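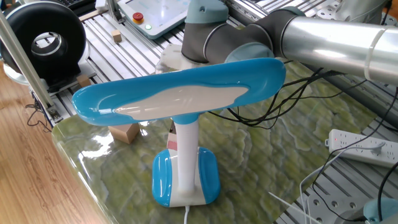 Borkstead sets up and services small robot cells for workshops and teaching labs. The company was started by Ingeborg Hämmerli, who still signs off every cell before handover. Our reference cell, Mudo, is built on aluminum extrusion rails, so a plate or work surface can be moved along the grooves and bolted down again without drilling. The teach pendant lies on the rails, with its red emergency stop on a yellow base, and small wooden cubes serve as test parts for pick positions.

Home About us Service Training Spare parts Contact

Every Mudo cell has a service log. The reference cell stood at 3296 running hours at its last entry, dated 9 November 2025. At each service we check the joint zero marks, retorque the base bolts, inspect the arm cables for rubbing, and replace the gripper fingers if the pads are worn. The arm then runs 20 test picks at low speed. A missed pick means the tool point is measured again.

We stock 282 part numbers at our Punell shop. Repairs to joint drives are done there by Wieser, our bench team. Customers keep a copy of the log and may do the monthly checks themselves after one day of training.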